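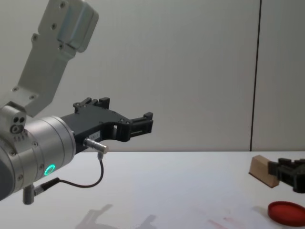
Custbridge Prepaid Card

A reloadable card for everyday spending, from Lilisus. There is no credit check and no overdraft. You spend what you load.

Opening load: $50
Monthly fee: $2, waived in any month you load $815 or more
Card design: Bravo (blue) or Jalleso (green)

Load by bank transfer or direct deposit. Transfers sent before the cutoff post the next business day. The card works in over 33 countries.

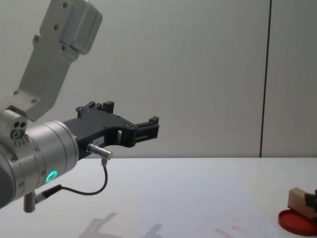
Can I add a second cardholder?
Each account can have one extra card. Order it from the Cards menu and both cards will draw on the same balance.

Fees last updated Apr 19, 2019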